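Home | Stories | Serials | Submit | About | Log in

Slack

Walter Mamani had the arm's wrist camera up on the laptop and it was giving him nothing. Gray. He tapped the screen with a knuckle like it was an old TV.

"It's dead," he said.

"It's not dead. Dead is black." Josefien Van den Broek didn't look over. She was on the floor with the parts bin, hunting for a horn screw. "It's focus. Somebody turned the ring."

"Who would turn the ring?"

No answer. Which was an answer, in that shop.

Four in the afternoon, July, the fan going. The demo was at Bralmont in the morning and Bralmont was 80 miles of bad road. Grajales had already called twice. He wanted the arm to pick up a seed packet and put it in a tray, that was the whole job, and he wanted it to do it 43 times in a row while his buyers ate pastries. Yesterday it had managed 15. Then the elbow gave a kind of shiver and the packet went on the floor.

"Start with the elbow," Josefien said.

"I want the camera first."

"You want the camera first becuase the camera's easy."

True. He left the gray up on the screen and pulled the stool over anyway.

He liked the arm, that was his trouble. He'd printed every piece of it, the winter his father was in the hospital, one bracket a night, coming home at two to peel it off the bed while it was still warm. Orange because orange was what the store had. He'd named it Bistix after a cracker he ate as a kid and then been too embarrassed to tell anyone, so the name just sat in the config file where Josefien found it. She never said a thing. She started using it, was all.

"Hold Bistix," she said now. "I'm coming up."

Power off. Wait. He counted under his breath, old habit, then put his palm on the upper link and bent the elbow by hand. It should be stiff and even all the way. It wasn't. Stiff, stiff, then a soft spot, then stiff.

"There."

"Do it again."

Stiff, stiff, soft.

"Gear tooth," she said. "Or the horn's slipping."

"If it's a tooth we're cooked. We don't have another servo."

"Wasach has one."

"Wasach has one in a box with our name on it and a bill on top of that."

She laughed, short. He hadn't heard that in a week.

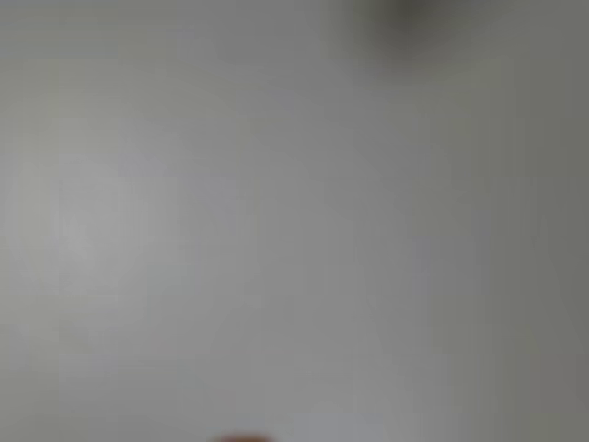
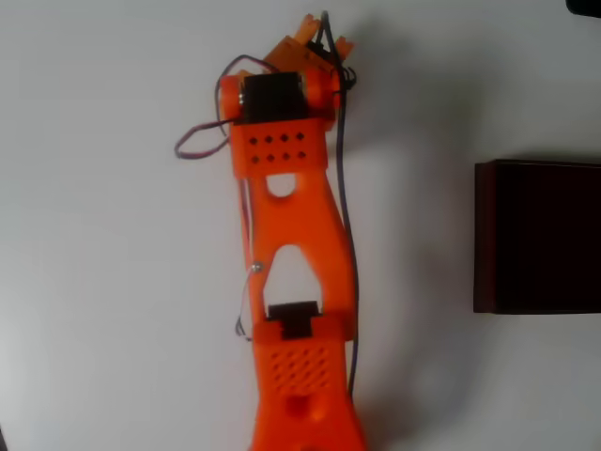

The wrist view before Walter found the ring, and Bistix from above with its wires loose.

It was the horn. He got the cover off and she held the flashlight in her teeth and there it was, center screw backed out a turn and a half. All those packets. Every one of them a little tug in the same direction. She handed him the driver before he asked.

"Thread lock," she said around the flashlight.

"Just a dab."

"A dab is what you did last time."

So two dabs. He ran it down until it stopped and didn't lean on it. Then the cables – he'd been ignoring the cables. The long one was riding up the side with too much slack in it and somewhere in the swing it had to be catching. He folded the extra back on itself and tied it. Left enough for the wrist to turn. Josefien turned the wrist to check, all the way over, all the way back, slow, like you'd test a kid's sprained hand.

"When are you going to tell me," she said.

"Tell you what?"

"There's a letter in the parts bin, Walter. Under the screws. It's got Wasach's name on the top."

The fan went around. He cleaned the driver tip on his shirt, which didn't need it.

"They want one person," he said. "One. I didn't say yes."

"You didn't say no."

"I put it in the bin."

"With the horn screws. That I use." She sat down on the other stool. "That's a funny place to hide a thing from me."

He had nothing for that. He took hold of the lens ring with two fingers, barely, and turned. On the laptop the gray moved. Got lumpy. Went worse, so he came back the other way, and something started to have a side to it. Then a corner.

"Keep going," she said.

A little more. Table. The edge of the tray. He put a dot of tape on the ring so it would stay.

"Okay, home it," she said, and he did, and Bistix went up, over, down. No shiver. She set a packet out. Program 202, the long one. It closed on the paper and lifted.

"One," Josefien said.

He pulled his stool in next to hers. The phone was going again, Grajales probably, and neither one of them got up.

"Two," he said.

COMMENTS (4)

hollowreed: The letter under the screws!! I want a part two please. does he go?

pat_in_the_annex: Two dabs is too many, you'll never get that screw out again. Good story though.

mossback: "Dead is black" – yep. Spent a whole night on this once and it was the ring.

tessaline: typo in "becuase" fyi. Loved the cracker.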